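작업 노트 / 탕비실 겸 시료 준비실 도구 정리
1월, 오전 9시 조금 넘어서 시작

지난번에 서랍을 통째로 비운 뒤로 식기와 조리도구가 갈 데 없이 떠돌고 있었다. 서랍은 다시 쓰지 않기로 했다. 레일이 한쪽으로 내려앉아서 끝까지 열면 잘 안 닫히고, 안쪽에 들어간 것은 손을 넣어 더듬어야 나온다. Wuyts 쪽에서 레일 견적을 받아 두긴 했는데 이번 분기에는 안 하기로 Josefien Verbruggen과 얘기가 됐다. 대신 반투명 수납함에 도구를 종류별로 나눠 담고 선반에 올리는 방식으로 간다.

후보로 봤던 것
- Lovex 칸막이 트레이. 칸이 고정이라 긴 도구가 안 들어간다. 제외.
- Hornell 뚜껑 달린 상자. 뚜껑 여는 일이 매번 번거롭다. 창고용으로 돌림.
- 뚜껑 없는 회색 수납함. 손잡이 구멍이 있고 밖에서 내용물이 보인다. 이걸로 진행.

흰 작업대를 닦고 수납함을 한 줄로 놓은 다음 도구를 하나씩 넣어 봤다. 처음부터 꽉 채우면 어디가 불편한지 알 수 없어서 함마다 한 종류만 넣었다.

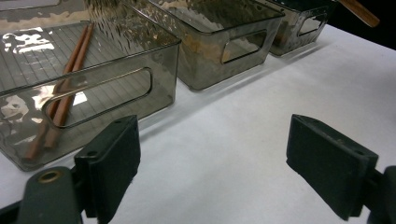
젓가락 칸을 제일 먼저 정했다. 점심때 제일 많이 찾는 것이 젓가락이고, 다들 손만 뻗어서 집어 가려고 하기 때문이다. 세워 두는 통을 쓰자는 의견도 있었지만 키 큰 통은 선반 높이에 걸린다. 그래서 눕혀 담는 쪽으로 했다. 적갈색 나무젓가락 한 벌을 비스듬히 눕혀 놓으니 긴 옆면의 손잡이 구멍으로도 보이고, 색이 들어간 벽 너머로도 보인다. 벽을 통해 보면 색이 더 어둡게 죽지만 젓가락인 줄은 안다. 라벨을 옆면 한가운데에 붙이려던 계획은 접었다. 구멍 자리와 겹친다. 모서리 쪽으로 옮기거나 선반 턱에 붙이는 방법이 남아 있다.

바닥에 잔줄이 있는 것은 괜찮은 점이다. 다만 부스러기가 줄 사이에 끼면 마른 행주로는 잘 안 나올 것 같다. 물에 헹궈서 엎어 말리는 순서를 청소표에 넣을 것.

반사는 생각보다 거슬린다. 천장등을 다 켜면 안쪽 면이 하얗게 번들거려서 그 부분은 안이 잘 안 보인다. 선반 안쪽은 지금보다 어두우니 덜할 텐데, 올려 보고 다시 판단한다.

배치 순서 메모
작업대 앞에 섰을 때 왼쪽부터 젓가락, 작은 나무 도구, 집게. 자주 쓰는 순서로 한 것이고 크기 순서는 아니다. 처음에는 집게를 가운데 두자고 했는데, 집게는 꺼낼 때 손잡이가 옆으로 벌어지니까 끝자리가 낫다는 Josefien 의견을 따랐다. 오른손잡이 기준이기는 하다. 왼손 쓰는 사람이 불편하다고 하면 양 끝을 바꾸면 된다.

수납함끼리는 붙이지 않고 손가락이 들어갈 틈을 두기로 했다. 붙여 놓으면 하나를 뺄 때 옆 함까지 딸려 나온다. 손잡이 구멍이 짧은 쪽 면에도 있으니 그 면을 앞으로 오게 놓고, 선반에서는 앞으로 당겨 빼는 식으로 쓴다.
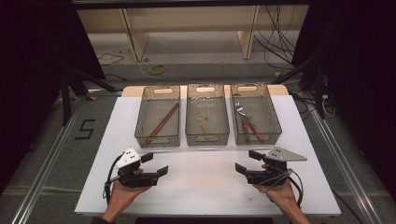

집게는 손잡이를 앞쪽으로, 금속 머리를 안쪽으로 두는 것을 기본으로 정했다. 음식 닿는 부분을 손으로 안 만지게 하려는 것이다. 젓가락도 원칙은 같다. 집는 쪽이 앞, 입에 닿는 쪽이 안. 넣을 때 다들 방향을 신경 쓰지는 않을 테니 선반 턱에 짧게 적어 둔다. 문구는 "손잡이가 앞으로" 정도면 충분하다.

가운데 칸은 아직 애매하다. 작은 나무 도구 칸이라고 이름을 붙여 놓고 보니 무엇까지 작은 것으로 볼지가 사람마다 다르다. 긴 주걱은 넣지 않는다. 주걱류는 당분간 벽 고리에 그대로 걸어 둔다. 작은 것만 담기에는 함이 좀 커서, 안에 낮은 칸막이를 하나 세울까 한다. Kasilent에서 나온 재단용 칸막이 판이 창고에 남아 있으면 그걸 잘라 써 볼 것. 없으면 그냥 둔다.

선반 쪽 확인한 것
- 위 칸은 깊이가 모자라서 함 앞부분이 턱 밖으로 나온다. 쓰지 않는다.
- 아래 칸은 폭이 90 cm. 세 개를 틈을 두고 놓아도 들어간다.
- 아래 칸 나사 4개 중 하나가 헐거웠다. 조여 놓음. 다음 주에 다시 볼 것.

미끄럼 방지 시트는 아래 칸에만 깐다. 작년에 쓰던 시트는 가장자리가 말려 올라가서 버렸고, 새것은 폭에 맞춰 잘라야 한다. 칼은 공구함 윗단에 있다. 쓰고 나면 제자리에 돌려놓을 것(지난달에 이것 때문에 한참 찾았다).

세척은 지금처럼 쓴 사람이 바로 하는 것으로 하고, 물기가 남은 도구를 함에 넣지 않는다. 특히 나무로 된 것. 건조대에서 다 마른 뒤에 옮긴다. 퇴근 전에 건조대를 비우는 일은 주방 당번에 포함시켰다. 당번표에 칸이 하나 모자라서 뒷면에 손으로 그려 넣었는데, 다음에 출력할 때 고쳐야 한다.

남은 일
- 라벨 자리 결정, 시안은 Josefien
- 시트 재단
- 칸막이 판 재고 확인
- 고장 난 서랍에 사용 금지 표시
- 포크와 숟가락은 그다음. 같은 함을 더 살지는 7일 써 보고 정한다

12시 전에 작업대를 비워 줘야 해서 오늘은 여기까지 적는다. 선반에 올리는 것은 오후에 이어서.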